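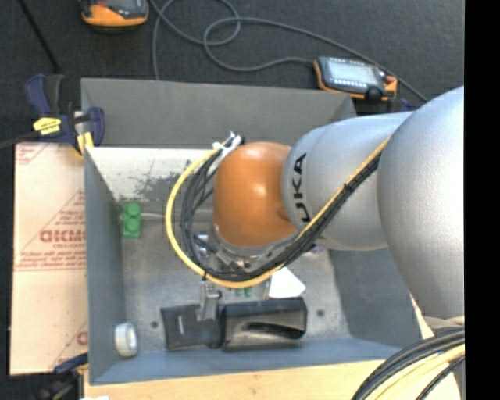
Leads are the first thing to get right on an outdoor rally kit, before the speakers and well before the banners. Ours run from the battery box up the pole to the horn speaker, with the microphone lead alongside, and for a long time they were held on with parcel tape. Use small ties instead. On a folding pole: one tie on the straight part, then a generous loop at the hinge, and no tie on the hinge itself. A lead pulled tight over a hinge will break inside the insulation, usually during the second speech.

These notes are for anyone making or mending things for the Trostalau ceasefire vigils, or for other street meetings on foreign policy where the kit is carried by hand. Most of it can be done on a kitchen table.

Placards

Corrugated plastic lasts longer than card but costs more. If you use card, paint both faces and all four edges with leftover emulsion before you letter it. Two thin coats are better than a thick one. Let it dry flat under a few books, with greaseproof paper in between so that nothing sticks.

Letter in pencil first and count the characters on each line. "TALKS NOW" can be read from across a main road. "Suspend export licences pending a parliamentary review" can't, and it belongs on the leaflet. Leave a hand's width clear at the bottom, where the stick goes and where people hold it.

Check with the police liaison before you buy sticks. In some places timber is not allowed and you will be asked to use cardboard tubes. Carpet shops give tubes away. Saw them to length with a fine blade, wrap the end in masking tape before you cut, and sand off the fluff. Fix the board through the tube with two bolts and wide washers. Staples pull out in wind.

Cloth banners

Old cotton sheets are good. Wash them without fabric softener, which stops paint from taking. Iron them while slightly damp, then pin them to the lawn or tape them to a floor covered in bin bags.

Use acrylic paint with a little water, and a two-inch brush for anything bigger than your palm. Household gloss cracks when the banner is folded. Ah-rin Wi did our last one in gloss and it now has a white line through the word "embassy" at every fold. She has touched it up with a marker.

Sew a sleeve at each end wide enough for a broom handle plus a finger. Cut wind flaps only if the banner is longer than a car. Make them half-moon shaped, with the curve at the bottom, and put a few stitches at each corner to stop tearing.

Roll banners for storage, paint side out. If you must fold, fold somewhere different each time.

Getting paint out of clothes

Acrylic: rinse from the back in cold water straight away, then rub with washing-up liquid. Once dry, try surgical spirit on a cotton bud, and test it on a seam first. Marker on skin comes off with cooking oil and a cloth. Marker on a worktop often comes off with toothpaste, though not on anything polished.

Leaflets

We print 300 for a Wednesday vigil and generally bring home a few. The most we have given out in one day was 1548, at the march against the Borberg arms deal, and those were carried in shopping trolleys.

Fan the stack before you leave the house. Freshly printed sheets cling together and people end up handing over three at once. Divide them into bundles with a paper band, and put each bundle in a freezer bag with the top folded under. In rain, keep one bundle out and the rest zipped up.

Hold the leaflet with the headline facing the other person and the right way up for them. Don't hand out anything you haven't read. Kyu-ri Pyo keeps a short sheet of sources in her pocket, with the dates of the votes and the wording of the minister's reply, for people who stop and want to argue about it.

The table

A pasting table is light but will tip. Hang a carrier bag of tinned food or a water bottle from the crossbar between the legs. Cover the top with oilcloth and hold it down with bulldog clips, two to a side. Petition sheets go on clipboards with a clear plastic sleeve over the names already signed, so that the next person can't read the addresses. Tie the pens on with string. Pencils write in drizzle when biros won't.

Check what the petition rules ask for before you rule up the sheet. Full postcode is the one most often missed.

Hot drinks

Fill flasks with boiling water, leave for 5 minutes, empty, then fill with tea. Without this step it is lukewarm by the time the speakers have finished. Carry milk separately in a jam jar with a circle of cling film under the lid. Soup needs its own flask, as the smell does not come out. Bicarbonate of soda left in overnight helps a bit.

Putting away

Do this the same evening, even if it is late. Wet banners go over a door or a bath. Wipe the battery terminals and put the battery on charge. Coil leads in loose loops about the size of a dinner plate and never wind them round your elbow. Tyson McKinnon marks each plug with a dab of nail varnish, red for microphone and blue for speaker, and it saves time in the dark.

Placards with a general message can be kept. Ones naming a particular vote or visit are best stripped, and the boards painted over for next time. The sticks and bolts go back in the Vidal biscuit tin, with the spanner.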